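Drawers, Dregs and Other Domestic Defeats

Filed under: Kitchen, Shed, Regrets
24 Jan 2025

The third drawer down is where good intentions go to lie on top of each other. Ours held 18 takeaway soy fish when I finally pulled it right out and tipped it on the lawn, along with a melon baller, a key to a car we sold in the old house, and enough rubber bands to restrain a modest horse. I have been reorganising ever since, in the sense that a man who has started digging a hole is landscaping.

What follows is what has stuck. I've left out the things that lasted a fortnight, including the label maker, may it rest.

Empty the drawer completely. Taking out "the obvious rubbish" leaves you with a drawer of slightly better rubbish. Tip the lot onto an old towel, wipe the drawer with warm soapy water and a splash of vinegar, and leave it to dry in the sun while you argue about the melon baller.

Measure before you buy dividers. I bought a set from Simier that claimed to be adjustable and was, down to a width slightly wider than my drawer. They now separate seedlings. Offcuts of thin timber cut to length and wedged in with a folded strip of felt at each end cost nothing and come out when you change your mind. Cut them a shade long and sand back. A shade short and you'll be collecting felt for life.

Put the things you use daily at the front, including the ugly ones. For years the handsome olive-wood spoon had pride of place and the plastic spatula that does all the work lived at the back with the skewers. Skewers, by the way, go in an old toothbrush tube, points down. My thumb insisted.

Sticky residue on jars. Soak the jar in hot water until the paper slides off, then rub the gluey bit with equal parts cooking oil and bicarb. Leave it while you have a cuppa, then wash it twice. If you only wash it once the jar will shoot out of your hand like a bar of soap, and you'll have a different tip to look up.
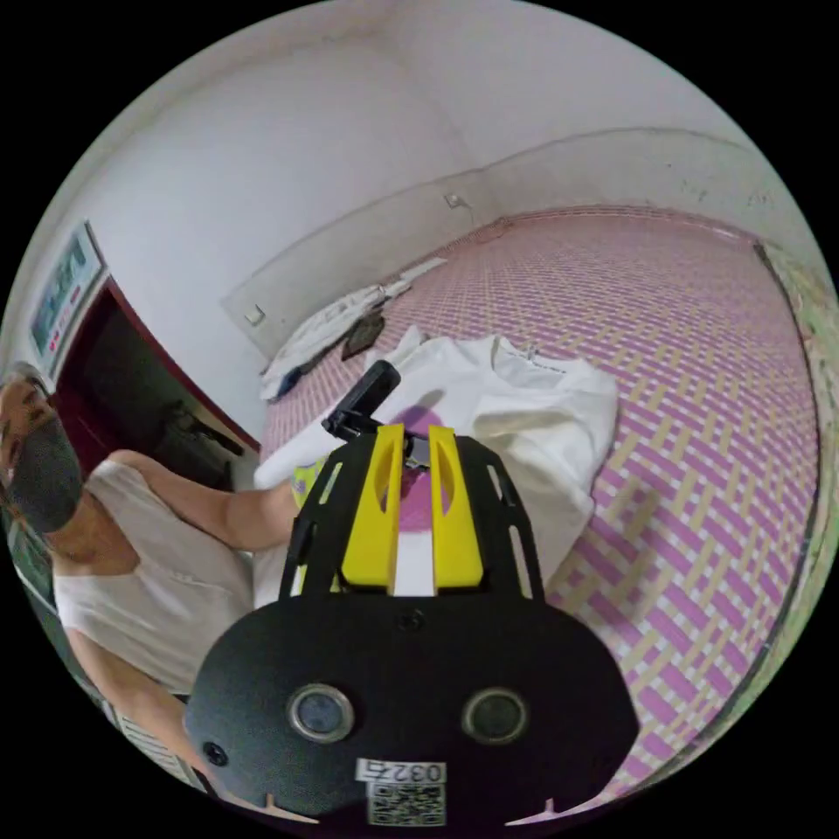

Tongs deserve more respect than they get, and they're what I replace most often, usually because I bought them cheap and then acted surprised. The ones worth owning close evenly at the tips with a light squeeze, so try them in the shop by picking up a receipt. If they can lift a bit of paper they can manage a snag, and if the tips slide past each other you'll be chasing onion around the barbecue until August. Look at the ends as well. A big solid paddle is grand for turning steaks but skates off anything wet. I lean towards an opening in the tip, something like the oval cutouts near the tops of those yellow fingers, which on a pair of tongs gives the oil somewhere to go and makes the whole business easier to clean. Colour is worth a thought too. Black handles vanish on a black hotplate at dusk, and yellow ones don't. Hang them open on a hook and you won't need the little locking ring, the first part of any tongs to give up.

Wooden boards. Scrub with coarse salt and half a lemon, rinse, and stand them on edge so both faces dry. Oil them when they look thirsty. I use Wuvwood board oil when I'm feeling flush and plain food-grade mineral oil the rest of the year, and the boards have yet to express a preference. Never the dishwasher. A board that has been through the dishwasher is a fruit bowl.

A squeaky pantry hinge. Tap the pin up, rub it with candle wax, tap it back. Spray lubricant works too, but it drips, and it will drip on the cereal.

Screws and bits in the shed. Screw the lids of old jars to the underside of a shelf (two screws each, or the lid spins) and twist the jars up into them. You can see what you've got without opening anything. Use plastic jars if the floor is concrete. I used glass, and I am still finding out where it went.

Sharpening. A cheap two-sided stone beats the pull-through gadget. Mine came from Ghanem Hardware in a clearance bin, with a coarse side for the garden knife and a 2000 grit side for the kitchen. Soak it if the packet says so, hold the same angle all the way along, and stop when the knife goes through a tomato under its own weight. The tomato is then lunch.

Chopping boards that slide. Damp Chux underneath. I know you know. I mention it on behalf of whoever does the onions at my place and keeps ending up by the toaster.

The lawn pile from the third drawer, incidentally, is in a box in the garage marked SORT. The melon baller is in there somewhere. We had melon on Sunday and used a spoon.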